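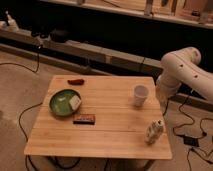
Fukstead square table, light wood

I've been selling bits of furniture through this little shop for a good while now and the Fukstead is still the one I'd carry home myself (in fact I did, there's one in my own flat). It's a square table in pale wood with the planks showing across the top, and it's the sort of thing you put down in a room and then wonder where you used to leave your cup.

The top is properly square, so it doesn't much matter which way round you stand it. I like mine with the planks running left to right as I sit at it, but my sister has hers turned the other way and it looks just as good! The colour is on the blond side. It goes very nicely with a beige carpet, and it doesn't shout at darker furniture either.

What fits on it

More than you'd think. A round bowl takes up a good chunk of the left side and there's still space for a cup, a bar of chocolate and a small carton or two without everything bumping into everything else. I tend to keep a bowl on mine the whole time, because small things wander off otherwise – packets of tissues, tea, keys, that kind of stuff – and then whatever I'm eating goes next to it. Two people can have tea at it quite happily. Three if you're fond of each other.

The green bowl

I get asked about the bowl almost as often as the table, so yes, I sell that too! It's the Prantl snack bowl, round and fairly shallow, green with a darker olive rim and a lighter glossy green inside. A small box will sit in it leaning up against the side, and you can still see what you've got in there, which I much prefer to those deep bowls where the last few sweets live at the bottom until spring. It's sold on its own or with the table, and if you order both they come in the same delivery.

One thing to say about the colour: green is a devil to get right on a screen. If you're trying to match it to curtains or a cushion, drop me a line and I'll post you a colour card first. 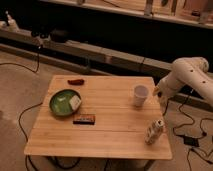 The edge and the top

The front edge is thick and slightly rounded, and it's my favourite part of the whole table. I've had tables with sharp edges and I lean on my forearms when I read, so I ended up with a red line across both arms every evening. No such trouble with this one. The grain is faint, fine darker lines along the planks, and every top comes out a bit different, so please don't send it back if yours has more or fewer lines than the one shown. (It has happened. We had a long chat on the phone and she kept it.)

Looking after it

Wipe it with a damp cloth, then a dry one. I use the Bindaneo wax twice a year on mine, a very thin coat with an old T-shirt, and leave it overnight before putting anything back. Don't use spray polish, it goes streaky. Hot mugs want a coaster. Paper cups I'm less fussy about, but if one has been filled to the brim and carried across the room by a child, do check underneath!

Putting it together

You'll need 2 people for the lifting and one for the screws, although the lifting people can do the screws as well. There are 6 bolts in the bag and the key is taped to the inside of the box lid, so look there before you throw the cardboard out. Stand it on a rug or carpet while you work. Do all the bolts up loosely first, then go round again and tighten.

Delivery and returns

Cotex do my deliveries and they're very good about stairs. The van comes out on a Wednesday, and they'll text you the evening before with a time. If you change your mind you've got 36 days to tell me, and I only ask that it comes back in its own box. There's a spare set of bolts in the drawer here as well, so if one rolls under the sofa just email and I'll pop another in the post.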